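**Cloths for wiping down the upstairs table – terry or microfibre?**

**mezz_desk_6**
We rent part of an open-plan building and I look after the upper level. The table up there gets used for lunch, laptops and whatever else, so it gets wiped a lot. I've been using terry cloths from a Skivell pack of 30 and they leave lint on the dark top. Has anyone switched to microfibre and stuck with it?

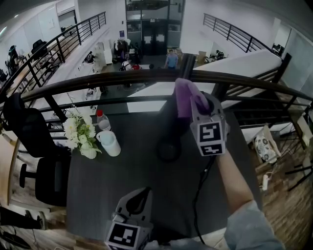 The top is dark grey and shows every crumb. I wipe it twice a day, once after lunch and again at 4 pm. Moving things off first is the slow part. With a mug, a small bottle and a vase of flowers all down the one end, I usually just go around them and get to that end properly at the second wipe. I'm using plain water with a drop of dish soap. The railing beside it gets the same cloth afterwards, which I suspect is half the problem.

**tarpon**
Don't use the same cloth on the railing. Black metal railings collect grit from people's hands and you drag it back over the table next time. One colour for the table, another for the metal.

As for lint, wash the terry ones a few times before you judge them. Mine settled down after roughly 10 washes.

**ollie_grout**
Disagree on the washing. I gave mine a lot more than that and they still shed. I went to Rurkine microfibre, the flat kind, and had no more fluff on dark surfaces. Skip fabric softener or they stop picking anything up.

**tarpon**
Flat microfibre is fine for dust but it pushes water around. If someone knocks over a vase you'll want terry.

**mezz_desk_6**
The vase has gone over before, so fair point. Could keep both. The other thing is drying them, as I've got no line or rack up there and a cloth left in a heap smells by morning. 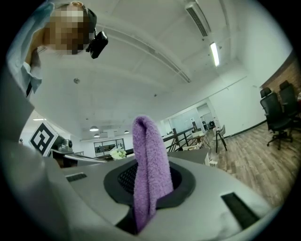

Terry is worse for that because it's thick. The purple ones have a fairly deep loop and hold a lot of water even after a good wring. I don't want to take six home every night either.

**ollie_grout**
Hang them single, not folded. A doubled cloth takes ages in the middle. Stick-on hooks on the inside of a cupboard door worked for us, with the door left open overnight.

**harbour_lint**
We bought a carton of 200 cheap cloths at work and it was a waste. Half of them frayed at the hem. Buy fewer and check the stitching.

**mezz_desk_6**
Ordering a small pack of the flat ones and keeping the terry for spills. Separate colour for the railing. Will try the hooks too, if I can find a door that's free.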